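The trouble with the found diary

Every few months a publisher sends me another book built on somebody's dead relative. The latest is Strazds, by Alcides Portela, which takes its title from the village where his grandmother kept a diary for 45 years. Portela tells us the notebooks ran to 2,432 pages. He quotes from maybe a tenth of them, and I spent most of the book wondering about the rest.

He says the missing parts were dull. I don't doubt it. Weather, eggs, a cousin's bad knee. But a diary is mostly dull, and a woman who wrote down the price of eggs for four decades is telling you something about herself that her one night of passion in chapter 7 does not. Portela has cut her down to her scenes. She comes out sounding a lot like the narrator of his novel Vulness, and I can't believe that's an accident.

Defenders of this sort of book say that all memoir is selection. Hala Benkirane made that case in August, and made it well, in her review of Ye-seo Choo's Flidton letters. Fine. But Choo printed 10 letters whole at the back, spelling mistakes and all, so a reader could check her work. Portela gives us a single blurry page, too small to read.
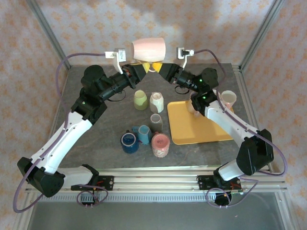 I would trust him more if he had once been wrong about her. Real family papers embarrass the person who opens them. They contradict the stories told at dinner. In Strazds the diary agrees with Portela on the war, on marriage, even on his father, and he thanks her for it in the last chapter. I'd like to hear what she wrote about him.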